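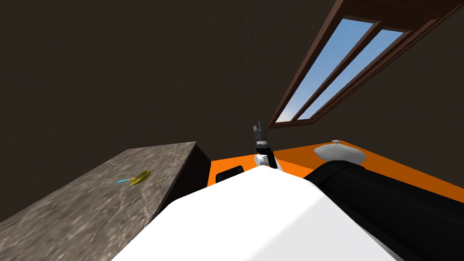
Brosamville, December 30, 2019

Thread: Hostia home sim pack — worth the money or no?

tundra_kev
Anybody here running the Hostia kitchen pack yet? Got the 15-day trial going since last night. One of the attic kitchen layouts is up top, arm reaching in over the orange table, white bowl sitting behind it, stone counter off to the left. Loads fine on my old tower, which surprised me.

Price is 395 for the single seat, 900 for a lab licence. Dollars Canadian. I'd be paying out of pocket so want opinions before the trial runs out. Main use is pick and place practice before I let anything loose in my real kitchen. Wife has views on that.

maplebot
We had it at the college since September. Good pack. Layouts are the best part, 51 of them, and they aren't all the same white box with a table in the middle. Sloped ceilings, skylights, counters at odd heights. Grasping is so-so. Thin handles are a pain, you'll see.

tundra_kev
Yeah that utensil on the counter, yellow head, light blue handle. Flat on the stone. Have not gotten a clean pick off it yet. Fingers either hit the counter or close on nothing. Bowl I can get by the rim most tries.

dorval_dan
Save your cash. Free sims do all this. You're paying for nice granite.

maplebot
Free ones do the physics, sure. Do they do the rooms? I spent a whole winter modelling cupboards by hand, never again.

dorval_dan
Who needs cupboards. Box, table, arm. If the policy's any good it doesn't care about the colour of the wall.

Radek Pešek
It cares very much. We trained on plain tables only and moved to a kitchen with a window, and the detector fell over. Dark wall with bright sky in the same view is exactly what I want in training. I don't work for Hostia, before somebody asks. I review kits for a small newsletter and have paid for my own seat.

What I don't like:
Licence check needs to phone home on every launch. Bad for anyone with poor internet.
Contact settings are buried three menus down.
Manual is for the previous version, half the screenshots don't match.

What I like: the layouts, and base placement. You can park the robot at silly spots and it lets you find out for yourself what it can't reach.

tundra_kev
Ok so contact settings, where are they exactly? I found friction but it only seems to do the objects not the fingers

Radek Pešek
Robot > end effector > advanced > surface. Fingers have their own value. Default is low. Raise it in small steps or the bowl starts to jitter when you squeeze it.

loonie_lou
Jitter is awful on mine even at default. Bowl buzzed itself right off the table. Support took ages and then told me to update my drivers. Did that, no change. Asked for a refund, still waiting. Just so there's one unhappy customer in here.

maplebot
@loonie_lou what timestep? Ours did that until we halved it. Runs slower, but the buzzing quit.

loonie_lou
Whatever it ships with. Shouldn't have to touch that for 395 bucks imo

dorval_dan
Exactly my point

maplebot
Fair, it should be in the first page of the manual. It's in a forum post from somebody named Bélanger and you have to be logged in to read it. Dumb.

prairie_jo
Anyone compared with the Tundach bundle? Fewer homes but it comes with a teleop plugin, and I'd sooner drive the thing by hand for a bit than write scripts.

Radek Pešek
Have used both. Tundach is nicer to drive. Objects are poor though, everything is a cup or a block. Hostia has ladles, lids, thin stuff, awkward stuff. Depends what you're after. For learning to drive an arm I would take Tundach. For testing grasps, Hostia — once the timestep is sorted.

dorval_dan
Still say free.

prairie_jo
we know dan

tundra_kev
Update. Halved the timestep, bumped the finger friction a touch. Bowl is solid now, no buzz. Utensil still no good coming straight down, but tilting the wrist and going in from the handle end I got it twice out of maybe a dozen goes. So that's somthing.

Viewpoint question too, mine is sitting low and tipped way over, whole room on a slant. Half my view is the robot's own white shell. Is there a reset? Tried the obvious keys.

maplebot
View > cameras > restore layout default. Or just make your own and save it, the defaults are hit and miss across the pack. Do check which camera you're recording from before you start a long batch. Lost an overnight run to that.

loonie_lou
Oh good another thing to fix yourself

tundra_kev
Ha. Ok found it, thanks. Leaning toward buying the single seat but I'll let the trial run down first. Lou, post if the refund shows up eh, that'd be part of the decision for me.

loonie_lou
Will do. Not holding my breath.

prairie_jo
Going to grab the Tundach trial tonight, will start a seperate thread for it.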